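Dretley Makers' Corner > Laundry and small spaces

Small indoor drying stand – what can I hang on it?
Posted by Nabila Ngau

I've got a little tabletop stand for drying cloths and I love it! The trouble is that everything ends up bunched together. It's 66 cm wide and I've hung a cord as well. Any tips for spacing things out? 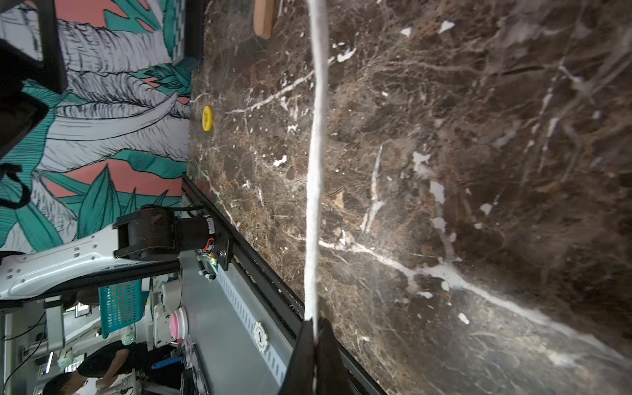
Cord first, I'd say. I used cotton and it sagged within 17 days, so I'm after something better. Mine is the thick white sort, slightly twisted and fuzzy, and I do like how it looks against the dark marble. Should I swap it for nylon?

Fitriani Nasution
Oh, I adore these stands! Keep the cord if you pull it tight again now and then – cotton is kinder to knits. For the cloths, clip each one by a corner and leave a hand's width between them. I put the thick ones at the ends where the air gets to both sides.

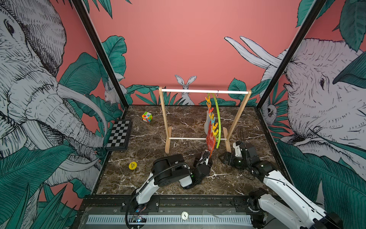 Then turn everything round at bedtime and it'll be ready for breakfast. Works a treat with tea towels, even in September when our flat gets damp. Don't load too much on one side, though. I had 375 g of wet flannel at one end of mine and over it went!

Melur Tjoa
nylon. doesn't sag

Zofia Zieliński
Have a look at the lower rod too! People forget it. I fold thin cloths over mine and keep the top one for pegs, and I tighten the screws every 2 months. 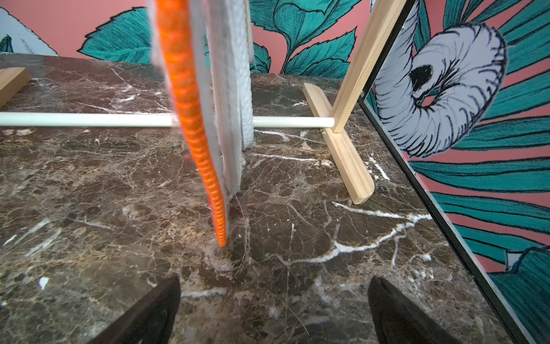
Lower rod and wooden foot, with the textiles hanging behind.

If the feet slide on a polished top, a bit of felt underneath sorts it.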